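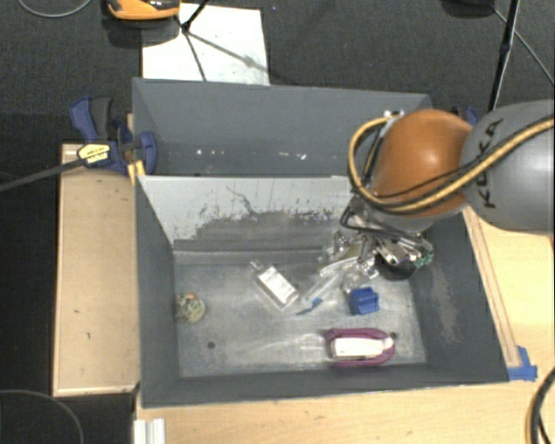 The mixed-goods room at Wamine's Grallstead warehouse has a new member on the early shift, and I got up at an hour I don't care to repeat to go see it. The company switched its robot picking cell over to live orders on Tuesday, after a long stretch of practice runs, and I'd been asking to come by since spring.

If you've ever ordered from one of those sites that sells a bit of everything, you can probably guess what this room is for. Small stuff in odd shapes and crinkly packaging, all of it headed for somebody's mailbox. Until this month every single piece was picked by hand. Now a share of it goes through the cell, where a KUKA arm reaches down into a bin, gets hold of one thing and moves it over. Then it goes back for the next one. I watched for a good while and I have to say it's weirdly hard to walk away from!

The numbers, for those who like them: the building ships 3,000 orders on a normal weekday, and the cell is being trusted with 435 of those to start. The catalog in that room runs to 2,431 different items, and 1,530 of them have been cleared for the robot so far. The rest still go to people. Clear plastic is the big headache (shiny, floppy, see-through, everything a camera hates), and a lot of the items waiting for clearance come in exactly that.

The setup and the software come from Jeria, a small integration outfit that has had two engineers more or less living in the building since summer. One of them told me they'd spent a whole week on blister packs and she now notices them in her dreams. The bins and the workbench around them were put together with Yalçınkaya, the local fabrication shop out past the rail yard, and they've been changed so many times that the shop keeps a spot open for them on Friday afternoons.

So what about the people? That was my main question, and I asked it of pretty much everybody who stood still long enough. There were 11 pickers in the room last year and there are 11 now. Wamine says no jobs will go because of the cell, and it has put that in writing through the end of next year. After that, the operations manager told me, they'll "look at it again," and you can imagine how that went over in the break room.

What has changed already is the day itself. Pickers used to stand at the same bench for the full shift. Now they rotate, and one of the stops on the rotation is minding the cell – clearing a stuck item, swapping a bin, telling the system what it just fumbled. There's a two-day training for it and a bump in hourly pay while you're on that station. Seven have done the training so far and the other four are booked in.

One picker who's been there nine years told me her wrists feel better than they have in ages, and that she'd fight anyone who tried to take the thing out. The man at the next bench was a lot cooler about it. His point was that the robot gets the easy items, which leaves people with the slippery, tangled, annoying ones all day, and yet the hourly target for the hand benches hasn't moved. I thought that was a fair complaint, and when I put it to the manager he said the targets are under review and new ones should be out in October. I'll be asking again in October.

There's also the noise, or really the lack of it. I expected a racket. The arm itself mostly hums, and the loudest thing in the room by far was the tape machine, which has been there for years. A couple of people said they miss the chatting, though. When you're on the cell you're on your own, a fair walk from the benches, and you have to keep your eyes on the work. The shift lead is trying out shorter turns, one hour at a time instead of two, to see if that helps.

As for speed, a good picker still beats it, and by quite a bit. The Jeria people don't argue with that. Their line is that it keeps the same pace at 5 in the morning as it does at noon, and having been there at 5 in the morning myself, I can see the appeal.

Wamine plans to run the one cell through the holiday rush before deciding on a second. The space next to it is already marked out on the floor with tape, so draw your own conclusions. The company is holding an open evening for families of staff next month, and anybody else in Grallstead who wants to come can put their name down at the front desk. Wear closed shoes, they won't let you in otherwise – I had to borrow a pair.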